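3.2 Storage and handling of potatoes in the home

The survey was returned by 1055 households in the Elham district. Each household was asked where potatoes were kept between purchase and cooking, whether they were moved before use, and what was done with tubers that had sprouted or turned green. The questions were adapted from the schedule used in the Clalleck pilot (Sugden, unpublished), with two items reworded after respondents in the pilot took "larder" to mean any cupboard with food in it.

Most households reported a single main storage place. A closed cupboard was the most common answer, followed by the refrigerator, an open shelf or rack, and an unheated room such as a garage or porch. Households that bought potatoes in 10 kg sacks were more likely to use an unheated room, and less likely to wash the tubers before storing them. Those that bought loose potatoes tended to buy for one or two meals at a time and often did not think of themselves as storing potatoes at all. Several wrote "we don't store them" in the margin and then gave a storage place on the next line.

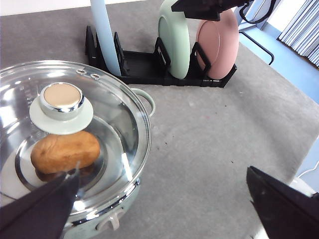

Figure 2. Potato on the lid of a cooking pot, kitchen countertop.

Short-term placement turned out to matter more than we had expected when the questionnaire was drawn up. Respondents answered the main question with the place where potatoes were supposed to be kept, but the free-text answers often mentioned a second place, closer to the stove or sink, where one or more tubers were left out for some part of the day. We refer to this as staging. A staged potato may sit on a board, in a bowl, or on whatever surface is nearest, and the glass pot lid in Figure 2 falls within our definition. Staging places are usually in the light. Greening depends on both the strength of the light and the length of exposure, so a few hours on a countertop is of little concern, but a potato that is staged and then passed over for a different meal may stay there for days. The questionnaire did not ask how long tubers were left out, and we cannot estimate exposure from the answers we have.

Variety also affected what people reported. Households growing or buying Rowbotham, a local early potato with thin skin, described sprouting less often than those using Bollonar, but they also used their potatoes sooner. We did not try to separate the two effects.

Answers on discarding were less consistent. Some respondents threw away any tuber with visible green skin, while others peeled deeply and used the rest. Sprouted potatoes were treated more leniently, and the usual practice was to break off the sprouts and cook the tuber if it was still firm. Dark blemishes were rarely given as a reason for discarding. Leanne Sugden coded all free-text answers in this part of the survey, and the categories are listed in Appendix 2. Answers that named more than one practice were entered under each.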